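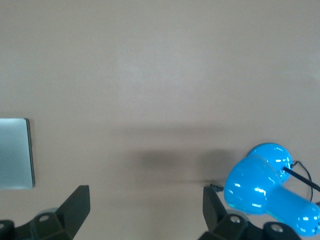 Nijs table top, matte, tan

Order per piece. Legs and frames are sold separately.

The Nijs is our plain work surface for desks, packing tables and hobby rooms. The colour is a warm tan that goes a little to grey and a little to beige, depending on the lamp you put over it. The finish is matte and smooth to the hand. There is no pattern and no printed grain, only a very light mottling which you notice when you stand close.

We have sold this top from our shop in Cirham for 8 years. In that time we changed the supplier of the edge band once, but the colour has stayed the same, so you can order a second top later and place it next to the first one. Please tell us when you do this. Wilma Maes keeps a sample of every delivery and will compare them for you before we send the new one.

Choosing the colour

On a screen the tan can look more yellow or more pink than it is. Under a cold lamp it becomes more grey, and in the evening with a warm bulb it is closer to sand. If you are not sure, ask for a sample piece. We send up to three samples to one address and you do not have to return them.

The same top is also available in chalk and in dark green. Dark green shows dust more quickly. For a table where small dark parts are handled, many customers prefer the tan, and I have it also on my own bench.

Sizes

Small: for a single desk or a side table
Medium: for a work table with one person
Long: for two persons side by side, needs a middle support

Other sizes can be cut on request. Send a drawing with the measures in millimetres and write clearly which side is the front. The longest piece we can cut in one part is 3000 mm. Sawn pieces cannot be exchanged.

Delivery and fitting

The top arrives flat, between two sheets of cardboard, with corner protectors. Let it lie in the room for one night before you fix it to the frame. The underside has no holes, so you are free to use the frame you already have. It fits very well on the Flemon frame, and the screws for this are in the bag that comes with the frame. For other frames, please check the length of your screws first. A screw that is too long will come through the surface and we cannot repair this.

Cleaning

Use a soft cloth with lukewarm water and a drop of washing-up liquid. Dry it afterwards. Do not use scouring powder or a melamine sponge, they make shiny places on a matte finish and these remain visible. Fresh ink comes off with a little spirit on a cloth. Try it first in a corner.

Hot pans need a mat under them. Heavy metal things should be lifted and not pulled over the surface.

Asked by customers

Can I write directly on it with a ballpoint?
With one sheet of paper on a matte top you will sometimes press through. We recommend a desk pad.

Is it suitable for a kitchen?
For a kitchen table yes. We do not advise it next to the sink.

Do you also take back the old top?
Yes, when our own driver delivers. Mention it with your order.

For questions about sizes and sawing please write to Teun De Bruijn, for samples to Wilma Maes. In April the sawing takes a few days longer than usual.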